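La mesa del salón, o cómo he vuelto a beber agua

26 de julio de 2019

Llevaba semanas queriendo escribir sobre la mesa del salón y siempre se me colaba otra cosa por delante (las cortinas, el armario de la entrada, el viaje). Pero hoy sí, hoy toca la mesa, porque estoy contentísima con ella y porque en la entrada del escritorio varias me preguntasteis qué hago con todo lo que se va quedando por medio en casa. Pues mirad, se queda en la mesa. Es la verdad. Lo que ha cambiado es que ahora me gusta cómo se queda.

Empiezo por la mesa en sí, que todavía no la había presentado como se merece. Es de madera clara, con una veta preciosa y el borde redondeado, y se la compré a Aniela Gajewski cuando cerró el bajo donde arreglaba muebles. 90 euros, y me la subió ella misma con su primo. Tiene 51 centímetros de alto, así que desde el sofá llegas a todo sin levantarte y también puedes comer algo sin partirte la espalda. La de antes era de cristal y me pasaba la vida limpiando huellas. En esta las huellas no se ven. ¡No sabéis qué alegría!

Y luego está el agua. Yo soy de las que llegan a las siete de la tarde con un café y medio vaso en el cuerpo. En julio, con este calor, eso se paga con unos dolores de cabeza tremendos, y Joaquín me lo lleva diciendo desde que nos conocemos. Probé a ponerme alarmas en el móvil y las apagaba sin leerlas. Probé una jarra con rodajas de pepino, muy de revista, y al segundo día se me había olvidado en la nevera. Lo que me ha funcionado es lo más tonto del mundo: una botella en la mesa, siempre a la vista, y no se guarda nunca. Cuando se acaba, se va a la cocina a rellenar y vuelve a su sitio.
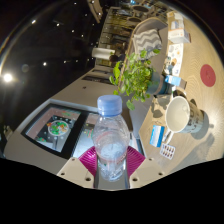 La botella del tapón azul claro, mi compañera de este verano.

Llevo así casi todo el mes y la diferencia es enorme. Duermo mejor, me duele menos la cabeza y hasta las pastillas me las tomo a su hora, que antes las tenía en un cajón del baño y me acordaba de ellas ya metida en la cama. Ahora el blíster y su caja viven a la izquierda de la mesa según miras al sofá. Que sí, que ya sé que en las fotos de decoración no salen medicinas. En las casas de verdad salen, y a mí me ha venido de maravilla tenerlas donde las veo. Si tenéis niños pequeños olvidaos de esto y dejadlas en alto, por supuesto; aquí somos dos adultos y una planta.

¡La planta! Me la dieron en Flilano, el vivero que hay pasada la rotonda, cuando era un tallito con cuatro hojas y una pinta tristísima. La tuve meses en la estantería y no hacía nada de nada. La bajé a la mesa casi por desesperación, en la maceta gris que me sobraba, y ahora se desborda por todos lados. Tiene unas hojitas verdes que me dan ganas de tocarlas cada vez que paso. La riego cuando meto el dedo en la tierra y la noto seca, sin calendario ni nada, y cada dos semanas le quito el polvo con un paño húmedo. Creo que lo que le gusta es la luz que entra a media mañana por ese lado. Lech Górecki, que me comentó en la entrada de las macetas, decía que ni se me ocurriera pegarla al cristal en agosto, y le voy a hacer caso.

Sobre el orden: he dejado de perseguir la mesa vacía. Lo intenté en primavera, con aquel reto de las superficies despejadas (hubo 63 comentarios, os acordaréis, algunos bastante enfadados), y me duró lo que me duró. Una mesa vacía en un salón donde se vive pide que estés todo el día recogiendo, y yo no quiero estar todo el día recogiendo. Quiero sentarme.

Así que me he puesto unas normas muy flojas, que son las únicas que cumplo. Los papeles van hacia el fondo. Lo que se bebe, hacia delante y a mano. La caja de pañuelos no se mueve de la mesa en todo el año, porque tengo alergia a prácticamente todo lo que florece. Y por la noche, antes de acostarnos, se llevan a la cocina las tazas y los vasos sucios, aunque dé una pereza horrible.
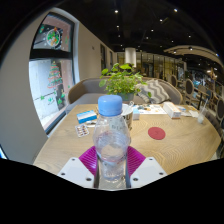 Con los papeles reconozco que me cuesta más. Propaganda, folletos, prospectos, el menú de algún sitio al que queremos ir y al que luego no vamos... Joaquín quería comprar una bandeja de esas de oficina y yo me negué en redondo, que bastante oficina tengo ya. De momento los repaso una vez por semana con un café delante. Lo que no me suena, al reciclaje; lo que hay que guardar, a la carpeta del pasillo. Tardo menos de lo que tarda en enfriarse la taza.

Hablando de tazas, la blanca de las letras es mi favorita y no la presto. Es grande, tiene un asa en la que caben los dedos de verdad y aguanta el lavavajillas. Alguna vez la uso para dejar dentro la pajita o la cucharilla mientras hago otra cosa, y alguna vez también para el té, claro.

Otra cosa que os quería recomendar con todo el entusiasmo del que soy capaz: los posavasos. Sé que suena a consejo de suegra. Yo misma me reía de los de mi tía Carmen, que tenía un juego entero de corcho con escenas de caza. Pero la madera clara no perdona, y ya me apareció un cerco la primera semana, que me dio un disgusto tremendo. Lo saqué frotando muy suave con un poco de aceite y un paño de algodón, siguiendo la veta, y dejándolo toda la noche. Al día siguiente me fui a Bekus a por un posavasos redondo y rojo. Pensé que iba a desentonar con tanto gris del sofá y tanto tono claro y resulta que me encanta, ese puntito de color le sienta fenomenal a la mesa.

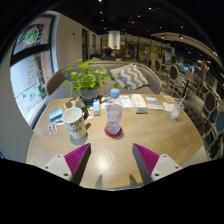

Desde entonces lo tengo como sitio oficial del agua, y cuando viene gente todo el mundo lo usa sin que yo diga nada. Para el día a día la mesa no necesita mucho más: paño de microfibra apenas humedecido, luego otro seco, y ya está. Nada de espráis con brillo, que Aniela me lo hizo prometer antes de bajarla de la furgoneta. Dice que dejan una película pegajosa y que después no hay quien la quite sin lijar.

Me queda pendiente el tema de los cojines. El del zigzag gris y blanco me sigue gustando mucho, pero estoy pensando en coserle un compañero en un rojo parecido al del posavasos, o quizá en un teja más apagado, no lo tengo claro. He visto una tela en Sestum que me hizo ojitos y no me la llevé porque no había medido nada, como siempre. Volveré en agosto con el metro en el bolso.

Si alguien tiene un truco para que los folletos no se multipliquen solos, que me lo deje en los comentarios, por favor. Y contadme también qué tenéis ahora mismo en la mesa del salón, sin recoger antes. ¡Me voy a rellenar la botella!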